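3 May 2024

Okay, long one tonight, my tea is already made and I'm on the couch and I don't have to be anywhere in the morning. The spout thing works. Or it works well enough that I stopped being grumpy with it, which after the past couple of weeks is a big step.

I should write down how it went while I still remember it, because last time I trusted myself to remember and then spent a whole day trying to figure out why I'd changed the smoothing window.

So. The old way of doing the watering task (the way Zodance has done every task since before I got here) is that you drive the arm by hand through the job, you save where the gripper was at each step, and the policy learns to put the gripper in those places. Fine for blocks. Fine for cups, mostly. Terrible for a watering can, and I've been saying so since we started, maybe a little too often at lunch. The gripper isn't the part that matters! The part that matters is the end of a long spout, way out past the fingers, and if the handle sits a tiny bit crooked in the grip then the rose at the end swings off to the side and you're watering the table. The policy has no idea. As far as it knows it did a beautiful job, gripper exactly where it should be.

My idea was to save the spout tip instead. Every demonstration gets rewritten so the target is where the rose goes and how far it's tilted, and then at run time you look at the can once right after the grasp, work out how it's sitting in the fingers, and do the math backward to find where the gripper has to be. It isn't a new idea. People who work on tool use have been doing versions of it forever. The only bit that's mine is the look after the grasp, where I take several short looks while the wrist turns a little and keep the answer they agree on. One look kept getting fooled.

It kept getting fooled by the mat, mostly. I love that mat, the black marble one with the gold veins, it makes everything look fancy, but it's shiny as anything and the ceiling lights show up in it like big wobbly ovals. Early in the week the code decided that one of the light blobs was the rose. It was so confident too! The arm swung around very gracefully to aim a reflection at the plant. I laughed and then I was annoyed for an hour.

I did think about just swapping in a matte mat. There's one in the cupboard. But all 473 demonstrations were recorded on the marble one and I'd have wanted to redo a bunch of them, and also it felt like cheating, because no kitchen I've ever been in was matte. So the turning-the-wrist thing. A reflection doesn't move the way the spout moves when the wrist turns. Once I had that in my head it took maybe an afternoon to write and then most of a day to find the sign error.

(The sign error: I had the tilt flipped, so a correction to the left went right. Everything got worse the harder it tried. I'm putting that here so that future me checks it FIRST.)

Training was on 400 of the demonstrations, the rest held back. It ran overnight on the Pálfi machine, because the newer one is booked until who knows when, and I was sure I'd come in and find it had died in the small hours like it did with the drawer task. It hadn't. I had a finished model waiting and I actually said thank you to it out loud, to an empty room, like a normal person.

Then today's runs. I wanted twenty and got 19, because the last one got stopped before it started when the emergency button cable worked loose again. I'm not counting it as anything. For each run I shifted the plant a bit, turned it a bit, and put the can down at a different angle so the grasp wouldn't come out the same way each time. All dry, no water in the can. We aren't allowed to do wet runs at that table until the cover for the power stuff is in, and I think that's completely fair. Success means the rose ends up over the pot, tilts, holds, and doesn't touch a leaf.

Three misses. All the others were good! I was expecting half and hoping for a bit more than half, so I had to go get a glass of water and walk around.

The misses are interesting, though, and I want to think about them properly after some sleep. Two were leaf touches. The rose was in the right spot but on the way there the spout brushed against one of the big upright leaves, and that's just because I only told the thing where to end up. The demonstrations go around the leaves, since I went around the leaves, but the policy seems to treat that as optional. The plant is such a sprawler. It has these huge dark leaves that go every which way and every time I turn the pot it's basically a new obstacle course. I could trim it but I feel bad, and anyway somebody will always have a plant like that.

The third miss was a true aiming miss, off to one side. I played the log back and the several looks didn't agree with each other, it was nearly a tie, and my code just picked one. It should have stopped and looked again. Easy to fix, I think: if there's no clear winner, turn a bit more and try again, and if there's still no winner, put the can down. I'll write that next, before I touch anything else. BEFORE I touch anything else. I know how I am.

For comparison I also ran the old gripper-target policy with the same shuffled starts, and I don't want to write the number here because I did fewer runs with it and I'd end up quoting it to people. It was bad. It was bad in the way I said it would be bad. I'm going to do a full matching set next week so that it's fair, same starting positions taped and noted down, and only then am I allowed to be smug.

What I don't know is whether it carries over to anything besides the green can. The spout finder was tuned on that one can and it's such an easy color, that lime green jumps out at you against a black mat. There's a metal one somewhere on the shelf with a thin little spout and I have a bad feeling about it. Gornitz want to see it with a can of their choosing when we go over there, and I would really like to have tried at least one other can before that happens. Maybe a kettle too. Or a squeeze bottle, though the squeezing is a whole other problem and not mine, thank goodness.

Other things so I don't forget. The wrist is making the little ticking noise again at the far end of its turn. It didn't affect the runs as far as I can tell but I noted which ones I heard it in. The table needs a proper tidy, my stuff creeps onto it during the day and it's got to be off there before the full set. And I need to ask about getting the poster abstract in for Viltovia, the deadline is sometime in May and I keep not looking up which day, probably because once I look it up it'll be real. I have a title now at least. The title is long and dull and has the word "tip" in it. I tried a fun one and it made me cringe by the time I'd got home.

I felt happy driving back, the windows-down kind. It's one plant and one can and a dry pour, I know that. But I watched it pick the can up crooked, really crooked, the kind of grasp where I'd have hit stop on the old version, and it gave its wrist that little turn, sort of thought about it, and then the rose came around and settled right where I'd have put it myself. And then it did it again on the next one.

My own plants at home haven't been watered in longer than I'd like to admit. Doing that now, then bed. Putting a picture in from the bench so this page has something on it besides my handwriting turned into typing. 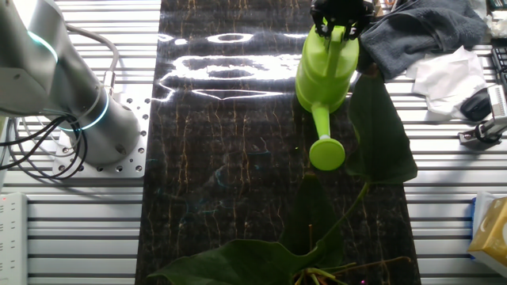

The green can over the marble mat, spout down, with the big-leaved plant.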